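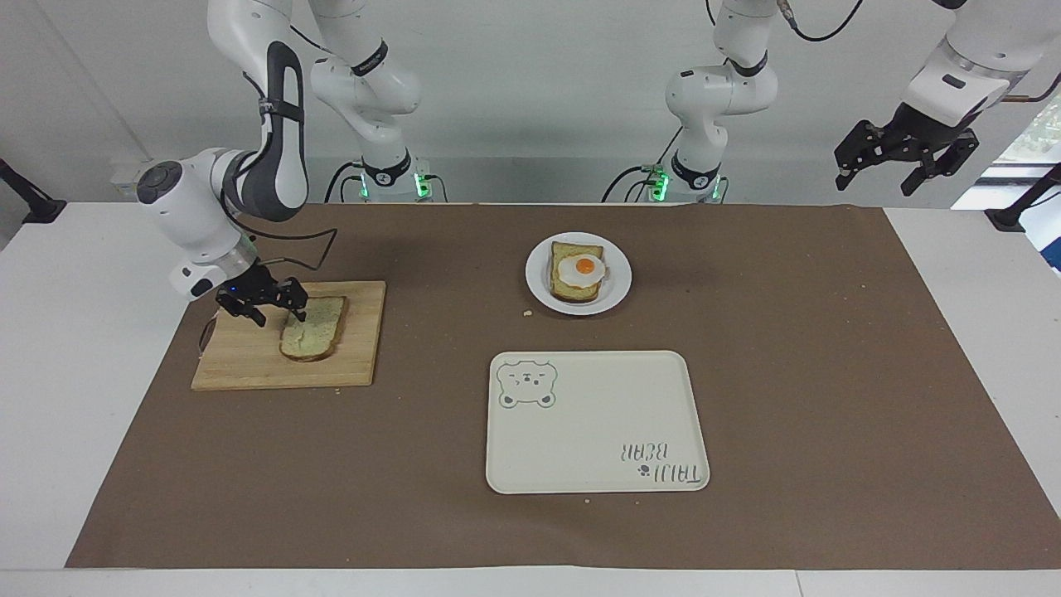 Food Preparation Table — Inspection Checklist with Comments
Site: Nesalville, prep room 9
Inspected by: Rosalba Sala
Reviewed by: Lionel Langlois
Date: December 27, 2021

Marks: P = pass, C = pass with comment, F = fail, N = not checked.

1. Table surface, edges and feet — P
Wiped down before the mat went on. Feet level. No rocking when pressed at the corners.

2. Table covering — C
Brown paper, single piece. Lies flat at the front. Replace at the end of each session, and sooner if grease soaks through. Stock on the shelf is one roll, ref. 252. Reorder from Waltach.

3. Cutting board — C
Wood, rectangular. Light knife marks on the underside, none deep enough to hold crumbs. Oil before April. Boards used for bread are not to be used for raw meat or fish.

4. Bread — P
Bag closed with a clip between uses. Slices go on the board one at a time. Any slice that touches the floor is discarded and entered in the waste log.

5. Toppings and seasoning — C
Lids were tight. One jar had an opening date but no initials. A. Bassi to correct.

6. Serving pieces — P
Washed at 70 °C and air dried. Check rims for chips by touch as well as by eye.

7. Cables at the back of the table — C
Keep clear of food and wet cloths. Sleeves intact. One tie was loose and has been tightened.

8. Hand washing — F
Soap dispenser (Borkix) empty at 8:40. Refilled during the inspection, then retested and working. Stays as F for this round — the refill check had been signed the evening before.

9. Window and wall — P
Wall wipes clean. Window kept shut while food is out.

10. Power strip rating — N
Label reads 3000 W. Load not measured. L. Castellanos has the meter.

Open items: 5, 8, 10. Item 8 is to be rechecked at the next opening, before any food is unpacked.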